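Cerkent sells its shelf-picking kit as a service now, at 1,050 a month with a 70-page contract. I think small shops should wait.

The arm does the job on a good day. My complaint is the terms. New finger pads are billed as extras, and support ends at 5 p.m., when most stores restock.

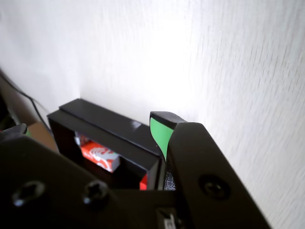 By the Mevau Retail Desk, opinion writer

A green pad beside a black frame, with a red and white package inside, is close work, and pads are what you will be paying for. Put them in the monthly price and I would sign.

2,737 views | 5 comments

Related
Uvura drops its setup fee
Leasing or buying a picking arm

Contact | © Mevau | Back to top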